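May 17, 2020

Robot kitchen day!

So I finally got to sit in on the Hawthorne open day, which got bumped from January and then moved online, so I watched the whole thing from my couch with a bowl of cereal. 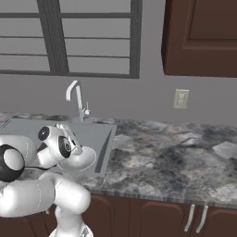

I'd signed up thinking I'd get factory stuff, welding and boxes and so on, and the first thing they put up was a simulated kitchen with a white arm working over the sink. I was so happy. The software is called Troltine (I kept writing it down as Troltene, had to go back and fix my notes) and the people presenting were from Prevonier, who build the practice rooms. The counter has this busy marbled stone on it, all charcoal and beige, and I'd take it in my own place tomorrow. Same with the dark cabinets, maybe.

They talked for almost 10 minutes about sinks! Why reaching over a rim is a pain, how the wrist has to tilt, what happens when the arm hides the very thing it's going for. I do dishes every night of my life and never once thought about my wrist.

Then 2 short talks on grasping, which went over my head, and a Q&A where I typed in a question about wet plates and they got to it sixth, I think. Long answer. Water is hard to fake, was the gist.

The Flaraline part starts at 6 tomorrow and I want to catch that too, so dinner has to be early. Need to buy dish soap.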